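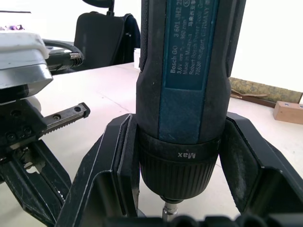

4. Using the cordless screwdriver at the small assembly table

This section is for everyone who opens, closes or repairs small boxes and boards at the table in the Koststead workshop. Please read it one time completely before you take the tool in your hand. Section 3 (lighting and chairs) must be finished first.

4.1 Know the tool

The screwdriver is a Bosch GO. The label on the body gives 3,6V and 360 turns per minute. This is a slow speed, but it is enough to damage a plastic thread, so do not think of it as a toy.

Three things you must find with your finger before you work:

— The bit holder, the short silver part at the tip.
— The torque collar, the black ring with ribs. It has the word Max printed on it.
— The grip, which has a fine rough pattern on both sides of the label.

The charging cable is kept in the Plutero drawer, left compartment. Please do not take it home.

4.2 Prepare the table

1. Wipe the table top with a dry cloth. Do not use the glass cleaner from the kitchen.
2. Look at the seam between the two panels. Small screws like to stay there. If you find one, put it in the screw dish and not in your pocket.
3. Move personal things to the far edge of the table. Pouches, tissues and earbuds are permitted there. Drinks are not permitted on the table at all.
4. Put the box you will work on in front of you, with the screws facing up.
5. Put any open circuit board flat on the table, away from the box, with free space on all its sides.

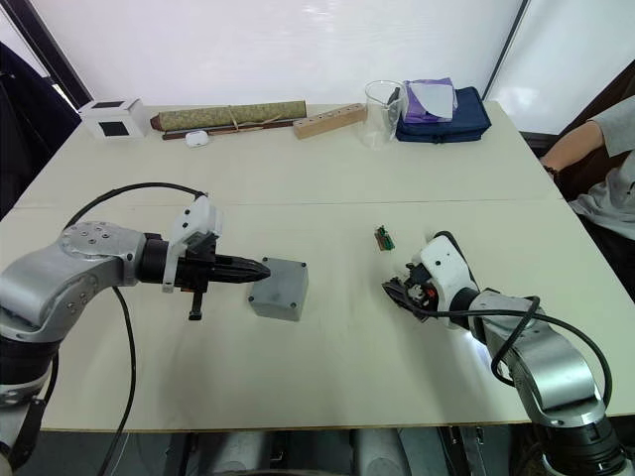
Fig. 4-1. Table with gray box, green circuit board and things along the far edge.

Note: The light wooden block with the row of holes has its place at the far edge, beside the glass beaker. After work both go back there, also when you did not use them.

Note: The long bundle of green and gold fabric belongs to Gervasio Henríquez. Do not untie the string. If it is in your way, ask him, or lift the bundle together with the stick and lay it on the shelf.

4.3 Insert the bit

1. Make sure the switch is in the middle position, so that the tool cannot start.
2. Choose the bit. It must fill the head of the screw and must not move from side to side. For the gray boxes this is normally the smallest cross bit in the Adovberg set.
3. Push the bit into the holder until it stops.
4. Pull on it lightly. If it comes out, clean the holder with a dry brush and try again.

Caution: Never change the bit while another person holds the tool.

4.4 Set the torque

1. Turn the collar to the lowest setting.
2. Drive one screw. When the tool stops turning the screw, check with a hand screwdriver if the screw is tight.
3. If it is loose, go one step higher and repeat. Do not go more than one step at a time.
4. Write the setting on the job card, so the next person can start from it.

Caution: Do not use Max for plastic boxes or for circuit boards. Max is for wood only, and in this workshop it is almost never needed. Rhun Ellis ordered new lids in September after too many corners were cracked this way, part number 457, and there are not many left.

4.5 Open and close a small box

1. Hold the box with one hand, low on its sides. Keep your fingers away from the top corners.
2. Hold the tool straight up over the first screw. When the tool is leaning, the bit climbs out and eats the head.
3. Choose the direction: left to open, right to close.
4. Press down a little and then start. Stop as soon as the screw is free.
5. Go to the opposite corner for the second screw, then do the other two.
6. To close, first turn all screws by hand until you feel the thread. Only then use the tool, again from corner to opposite corner.

Note: If a screw goes in crooked, take it out fully. Turn it backward by hand until you feel a small click, and begin again from there.

4.6 Circuit boards

Boards are fixed with the hand screwdriver only. Touch the metal rail under the table before you pick up a board, and hold it by the edges. Do not lay a board on fabric, also not for one minute. A finished board goes into a Yuen bag, with the job number written on the outside.

4.7 After work

1. Put the switch in the middle position and take out the bit.
2. Brush the dust from the grip and from between the ribs of the collar. A dry toothbrush is good for this. No water, no oil.
3. Turn the collar back to the lowest setting.
4. Charge the tool if the light is red. Do not leave it charging overnight.
5. Count the bits in the set. If one is missing, write it on the card in the lid.

The table is closed for cleaning each morning until 9:00. Section 5 explains the labels for the job cards.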